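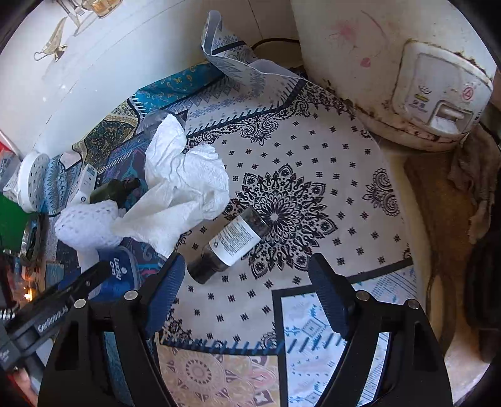

Who may enter the student robotics project this term?
Any student enrolled at the Prosard site may enter, whether or not they have taken the automation class, provided the safety form has been signed and returned to the club secretary.

PROSARD STUDENT ROBOTICS CLUB
Minutes of the project meeting held on 2023-01-02

Present: Nélida Salinas (chair), Hnat Zhuravel (secretary), Shivam Saxena, Tiburcio Arellano
Apologies: Arsen Hnatiuk

1. Minutes of the previous meeting
Agreed as a correct record. Item 4 was carried over.

2. Kitchen tidying task
Mr Saxena reported that 715 recordings had been accepted for the task. A further 69 had been rejected at checking, mostly for stopping before the object was released. The target remains 800. It was agreed that students should continue to work at ordinary household counters and should not clear them beforehand. Mr Arellano asked that jars and bottles lying on their sides be given more attention, as the present set leans heavily towards upright objects. Agreed.

3. Gripper pads
The chair noted that replacement pads had been ordered from Galtum and had not arrived. Mr Zhuravel is to write to the supplier. Students are reminded to report a worn pad before a session and not after it.

4. Panasiuk Cup
The club will enter 2 teams. Entry forms are held by the secretary. Mr Arellano asked whether the Fotness arm could be used by both teams on the same afternoon. The rules do not say. Mr Zhuravel to enquire.

5. Any other business
The store cupboard key is to be signed for in the book.

The date of the next meeting will be circulated by the secretary.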